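**Teaching an arm to load the washing, and what the wrist view is worth** — a short thread. February 3, 2018

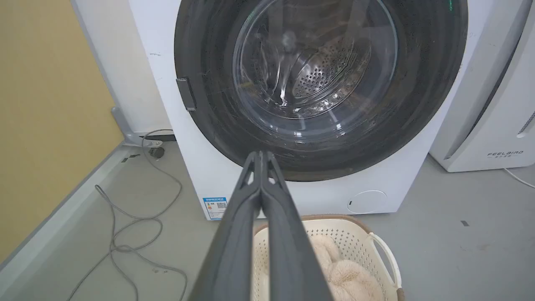 1/ The question was narrow. If you train a policy from demonstrations, how much does it lose when you take away the fixed room view and leave it only the wrist view?

2/ Estrella Tapia ran the demonstrations at Trutside. We kept 2,650 of them. Each one is a single item moved from basket to drum, door opening included.

3/ Two policies, same network, same 4,000 training steps per stage. One got both views. The other got the wrist view alone.

4/ On picking from the basket there was no difference we could measure. Soft, fluffy things were fine for both. The fingers are close enough that the room view adds little.

5/ The door is where they split. The wrist-only policy failed to open it in 31 trials, nearly all of them the same way — it came in too low and pressed on the rim below the latch.

6/ Our reading is that a big round door looks much the same from many heights when you only see part of it. We added a short history of past views and most of those failures went away.

7/ We also tried cutting the data to 2,000 demonstrations. Picking held up. The door got worse for both policies.

8/ Limits: one machine, one room, one gripper. We haven't tried a top loader. Glare on the glass was not controlled for.

9/ The write-up goes on the Vrettos project page once Estrella has checked the tables. The trial logs will go up with it.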